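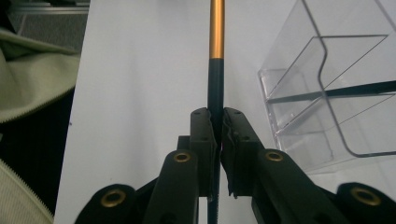 April, bench notes, Pesstead end. Started 8:40.

Third round of the brush-into-holder job for the Cumside line. Fahmy's sheet says the robot will take over the packing step once it has enough hand-run examples. It has said that since before I moved benches. Total so far is 973 runs, of which 868 passed review. I'd like to know who decided what a pass is, as the sheet doesn't say.

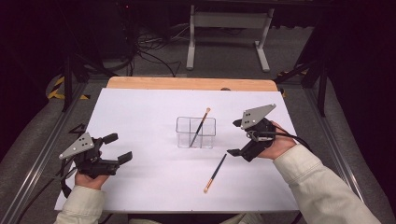

Two-gripper setup, one brush in the holder, one still on the table.

What I notice is where the work went. Packers used to do this bare-handed while talking. Now the same people do it through grippers, slower, and the sheet calls it "teaching." Marleny Taipe asked whether teaching pays more than packing. Sarkisberg said they would get back to her.

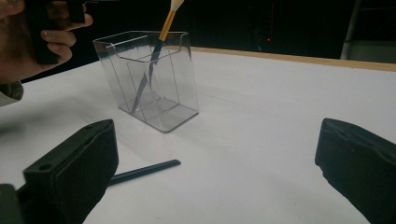 Staffing is my real worry. The plan drops two packing posts and adds one "cell attendant," and I can't find anybody who will write down what an attendant does all shift. My guess is clearing up after near misses. The holder is clear plastic with a divider in it, and a brush can lean across the compartment as it does here, head up over the rim. A packer straightens that without thinking. Does the robot? Does it count as a pass? Asked both, no reply yet.

Also 13 runs thrown out this morning for "hesitation" - people hesitate when they are being careful. I'd keep those.

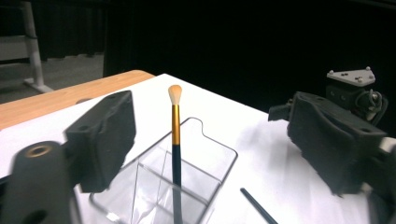

To do before next round

Get the pass rule in writing from Fahmy.
Ask Marleny to go over the attendant job description before it gets posted.
Log wrist breaks separately from setup time.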